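Frequently Asked Questions: Two-Arm Tabletop Cell, Care and Setup

Niturari Equipment Support
Maintained by Yatziri Tovar and Dzifa Nartey

This page answers the questions most often received from operators of the two-arm cell at the Brarkton site. Questions that are not covered here should be sent to the support desk before any part of the cell is taken apart.

Who may work on the cell?

Operators who have completed the Niturari introduction may clean the fingers, set out the table and run the morning check. Changes to the wrist cameras, the finger linkages or the arm bases are reserved for support staff. Wenceslao Jaramillo keeps the list of approved operators.

How is the wrist camera view checked?

Open the live view for one arm at a time and bring the gripper up to an upright object on the tray. Both fingers should be visible at the bottom of the view, one on each side of the object. A bottle is suitable, as its outline makes a tilted camera easy to notice.

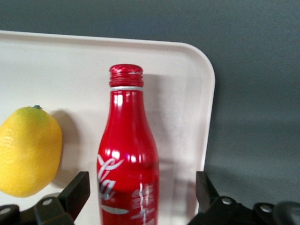
Glossy objects will show bright highlights under the cell lighting. These are acceptable as long as the outline of the object remains clear. If the highlights hide the outline, report the matter to support and leave the lights as they are. The lighting level is set once for both arms and is recorded in the cell log.

If one finger is missing from the view, the camera bracket has probably shifted. Do not bend the bracket back by hand. Stop the arm and request a visit.

How often should the finger screws be inspected?

The screws on the finger linkages are inspected every 128 hours of running time. Look for a raised head, a turned mark or black dust around the joint. A loose screw is tightened by support staff with the preset driver kept in the Flallby tool case – an ordinary screwdriver is not a substitute.

How far should the fingers open during the check?

Command the gripper to its full opening and hold it above the table. The two fingers should stand well apart, with clear table visible between them. A finger that stops short of its position usually points to dirt in the joint. Clean the joint with a dry brush, then repeat the command once. 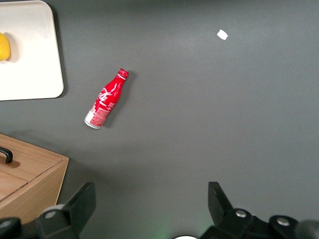

What should be on the table when the arms are aligned?

The standard layout uses the wooden drawer unit, the tray and a few objects of different shapes. The drawer unit is placed between the two bases and turned at an angle, so that the drawer handles can be approached. The bottle is laid on its side on the open table, and the lemon goes on the tray.

Support staff compare the layout with the fixed camera view before either arm is moved. 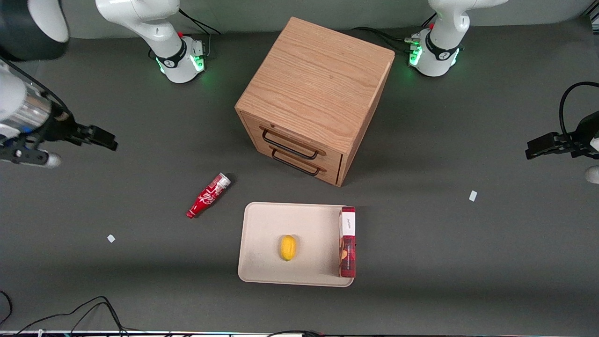
Small differences in the position of the tray do not matter. The arm bases are another matter: they must never be used as a handhold or moved to make room for an object. After any impact to a base, alignment must be repeated for both arms.

Where should the cables run?

Cables behind the bases should remain behind them. Any cable near the front of the table must be kept out of the reach of the grippers, and the loop at each wrist must be long enough for the wrist to turn fully. Yareli Olvera replaces wrist cables after 370 hours, whether or not wear is visible.

Can the grippers be tested on thin or flat items?

Yes. A small piece of white paper on bare table is a useful test of fingertip alignment. Approach slowly, stop above the piece and confirm in the wrist view that it lies ahead of the gap between the fingers.
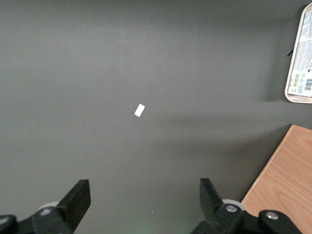
Lower the gripper in small steps from that point. The fingertips should reach the table together. If one touches first, raise the arm and record the result under "Tip height" in the log. Repeated contact with the table will wear the tips, so the test is limited to two attempts per session.

What may be used to clean the table surface?

A dry, lint-free cloth is sufficient in most cases. Spray cleaners leave a shine that affects the camera views, and they must not be used near the joints.

How is a fault reported?

Enter the fault in the cell log with the arm, the joint and the action under way at the time. Then call extension 294. Estrella Tovar assigns all repair visits, and requests received before 2 p.m. are normally reviewed the same day.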